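Himstead Home Skills Project
Progress report to the Godthorpe Fund, second period

Summary of activity

The grant supports practical instruction in laundry, folding and bedroom upkeep for adults moving into their first independent tenancy. During the period from March to June, 28 participants were enrolled at the Himstead and Anozie sites, and 62 home sessions were delivered. Seven participants have completed the full course.

Expenditure

Of the $3000 allocated for bedding and storage, over half has been spent. The remainder is committed to shelving at Anozie, where delivery has been delayed.

Folding and bed-top sorting

Most participants have no table large enough for folding, and sessions have therefore moved to the bed. Garments are laid flat on the made bed, folded to a single width and smoothed before being put away.

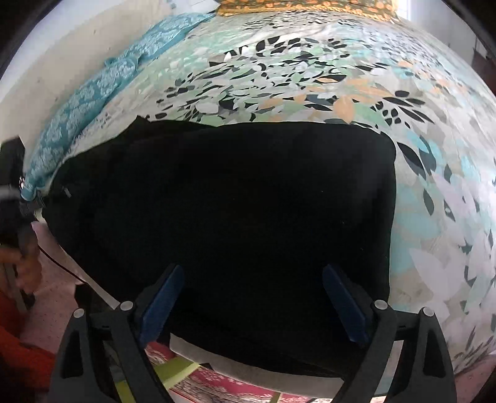 Dark clothing is now handled as a separate load. Participants asked for further practice with heavier items, and the Stultisier workbook will be revised to include them.

Next period

Enrollment at Anozie will reopen in September. The project requests no change to the approved budget.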